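Trileck Dock 2 外付けストレージ用バックアップスタンド

バックアップは大事です。誰もがそう言い、誰もが来週やろうと思っています。Trileck Dock 2は、その「来週」を待たずに勝手に作業を済ませてしまう、少々せっかちな据え置き型のスタンドです。2.5インチと3.5インチのSATAドライブを差し込み、最初に一度だけ設定すれば、あとは決まった時刻に黙々とコピーを取ります。褒めてやる必要はありません。

開発元のDrukbridgeは、もともと業務用の電源装置を作っていた会社です。そのせいか、本体よりACアダプターのほうが立派に見えるという声を発売以来いただいております。大きさについては否定できません。コンセントの隣の口をふさがないよう、今回のモデルからアダプターの向きを縦に改めました。前モデルをお使いの方には、延長コードをお買い求めいただいたことと思います。その節は失礼しました。

■ できること

本体には4つのスロットがあり、そのうち2つをバックアップ元、残りをバックアップ先に割り当てます。割り当ては前面のスライドスイッチで固定できます。ソフトウェア上でも変更できますが、スイッチのほうが優先されます。空のドライブの中身を大切なドライブに丁寧に上書きする、という事故は前モデルで何件か報告されており、いずれも深夜の作業でした。眠いときはスイッチを動かさないでください。

コピーの方式は丸ごと複製と差分の二通りです。丸ごと複製はパソコンにつながなくても本体だけで実行できます。差分のほうは付属ソフトSkekovが必要です。変更のあったファイルだけを拾うので、初回を除けばたいてい昼食のあいだに終わります。初回は昼食では終わりません。夕食でもたぶん終わりません。

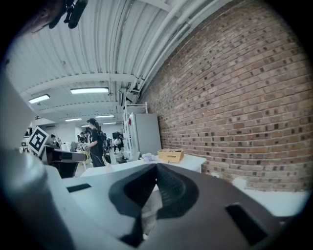 Skekovの画面は、お世辞にも華やかとは言えません。灰色の窓に、日時と件数とエラーの有無が並ぶだけです。とはいえエラーが出たときには、どのフォルダのどのファイルで止まったのかを日本語で表示します。「不明なエラーが発生しました」という一文は、開発の途中で使用禁止になりました。

履歴は世代ごとに保存され、最大で1,002世代まで遡れます。半端な数字の由来をよく尋ねられますが、1,000世代に、初回の複製と手動の控えを1つずつ足したものです。きれいに丸めておけばよかったという意見は社内にもあります。上限に達すると古い差分から順に統合されます。手動の控えは、ご自身で消さないかぎり残ります。

■ できないこと

物理的に壊れたドライブの修理はできません。カチカチと音がするドライブを差し込んでも、カチカチと音がするだけです。異音がする場合はただちに電源を切り、専門の復旧業者にご相談ください。何度も通電して様子を見るのが、いちばん高くつきます。

うっかり削除したファイルは、Skekovの履歴に残っていれば戻せます。履歴を取り始める前に消したものは戻せません。「買えば過去のデータも守られるのか」というお問い合わせを時々いただきますが、あいにく過去には対応しておりません。

暗号化されたドライブは、丸ごと複製であればそのまま写せます。ただし複製先も同じパスワードで施錠された状態になります。パスワードを忘れた方は、開かないドライブを2台お持ちになるわけです。

■ 設置について

水平で風通しのよい場所に置いてください。底面のファンは静かなほうですが、無音ではありません。寝室に置いたお客様からは、午前三時に律儀に回り出すとのご指摘がありました。開始時刻は変更できますので、取扱説明書の中ほどにある「予約」の項をご覧ください。説明書を開いた形跡のある返品は、いまのところ少数派です。

動作中はドライブを抜かないでください。前面のランプが点滅しているあいだは書き込み中です。緑の点灯に変わってから取り出しボタンを長押しし、ランプが消えてから引き抜きます。急いでいる日ほどランプは長く点滅するように感じられますが、仕様上そのような機能はございません。

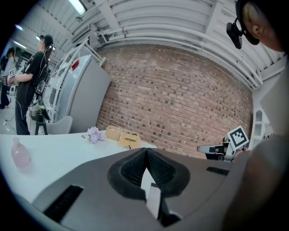
容量の違うドライブ同士でも複製できますか？

複製先の容量が複製元と同じか、それより大きければ使えます。余った領域は未割り当てのまま残りますので、パソコン側で拡張してください。複製先のほうが小さい場合、丸ごと複製は開始前に止まります。差分バックアップであれば、実際に使っている容量が収まるかぎり実行できます。

■ 仕様

対応ドライブ：2.5インチ／3.5インチ SATA（HDD・SSD）
接続：USB Type-C（ケーブル付属）
スロット数：4
履歴：最大1,002世代
抜き差し耐久：約2,000回（コネクタ部、当社試験による）
付属品：本体、ACアダプター（縦型）、USBケーブル、Skekovのライセンス証、取扱説明書
別売：防塵カバー「Flores」

別売のFloresは、使っていないスロットに差し込む柔らかいふたです。花柄の一種類しかありません。無地を求める声は承知しておりますが、最初に花柄を作りすぎました。在庫がなくなり次第、無地に切り替える予定です。在庫はまだ十分にあります。

■ 保証と返品

保証期間はお買い上げから2年間です。保証の対象は本体と付属品で、ドライブの中身は含まれません。大切なデータは、本機のほかにもう一か所、できれば別の建物にも控えを置いてください。バックアップ装置の販売元がそう書くのも妙な話ですが、火事や水漏れの前では当社の製品もただの箱です。

返品の際は、必ずドライブを抜いてからお送りください。ご家族の写真が入ったままのドライブが、毎月のように当社へ届きます。中身は拝見せずにお返ししていますが、送料はお客様のご負担になります。

本ページの内容は2024年9月16日現在のものです。ソフトウェアの更新により、画面の表示が変わることがあります。灰色であることは変わりません。

お問い合わせ：Drukbridge製品サポート窓口 ｜ © Drukbridge ｜ ページの先頭へ戻る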